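Plerimness Robotics Course - Unit 2
Handout: Setting Up the Table Cell

Before each session, check that the platform is seated against the table and that the clamp is tight. Tighten by hand only.
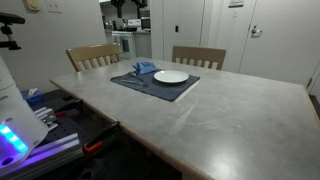 Figure 1. Table cell with placemat, plate, fork, knife and napkin. The clamp grips the table edge.

Inspect the perforated platform and the aluminum rail for chips or stray screws. Leave 60 mm clear on both sides of the gripper path - more if the Enov fingers are fitted.

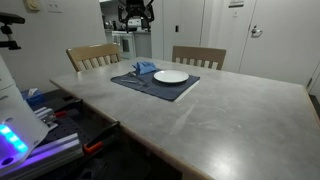

Once the path is clear, run the homing routine and wait 15 seconds before sending the first command. Record any fault code in the Jeon log, and repeat the clamp check at the end of the session.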